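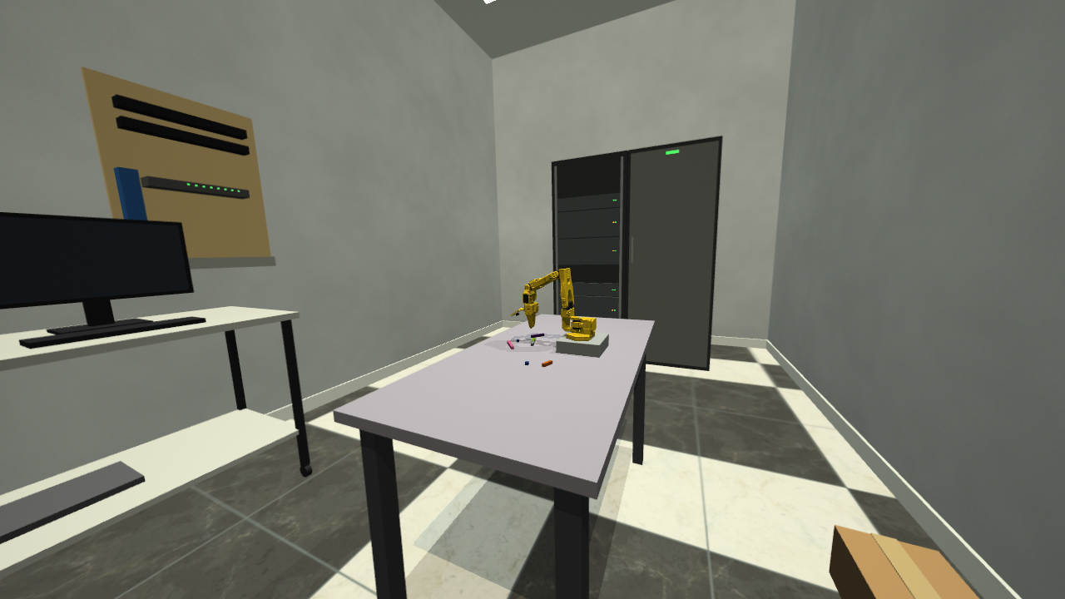

tibo_r
Mouais. 1162 épisodes en simu pour apprendre à attraper des cylindres, et combien sur le vrai bras ? Parce que sans ça le chiffre de réussite je m'en fiche un peu

Eller
Membre – 2319 messages
Réponse à tibo_r : 100 essais réels, c'est dans mon premier post du fil d'avant. Je recopie vite fait, je suis au boulot.
Méthode : politique apprise sur 1162 épisodes simulés, textures du sol et des murs tirées au hasard, position des objets pareil. Zéro démo réelle. La comparaison c'est contre la même politique sans randomisation.
Résultat : la version randomisée passe nettement devant sur les cylindres couchés. Sur les petits cubes, quasi pas de différence. Ça je me l'explique pas.

Marín
Le cube c'est la friction. T'as laissé les valeurs par défaut du moteur ?

Eller
oui...

Marín
Ben voila. Tu randomises ce que la caméra voit et rien de ce que la pince touche. Un cylindre ça se cale tout seul entre les doigts, un cube pris de travers ça pivote.

kaolin
Pas d'accord avec Marín. On a eu le même trou chez nous avec Proser (notre simu maison) et la friction n'y changeait rien, on a balayé tout un week-end. C'était l'estimation d'orientation. Un petit objet fait trop peu de pixels, l'angle part n'importe où.

Marín
Sur quelle pince ? parce que 2 doigts rigides et doigts souples c'est pas du tout le même problème

kaolin
doigts rigides, 2. Donc ton argument devrait marcher, et il marche pas

tibo_r
Ok pour les 100 essais, j'avais zappé, désolé. Mais mêmes positions de départ pour les deux politiques ou pas ? Si c'est retiré au hasard à chaque fois ton écart vaut pas grand chose

Eller
Mêmes positions, gabarit papier scotché sur la table. Par contre l'éclairage bougeait, j'ai fait une série le matin et l'autre vers 17h. A refaire je pense.

tibo_r
Ah oui non, ça faut refaire. Alterne les deux politiques essai par essai

kaolin
+1. Et logue l'angle estimé juste avant la fermeture, on saura qui a raison

Clorncombe
Je débarque – le code des scènes est dispo quelque part ? Même sale

Eller
Pas encore, y a des chemins en dur partout. Dimanche si j'ai le temps. Je relance les cubes avec l'angle logué d'abord, et une série avec friction variable pour Marín

Marín
merci. varie la masse aussi tant que t'y es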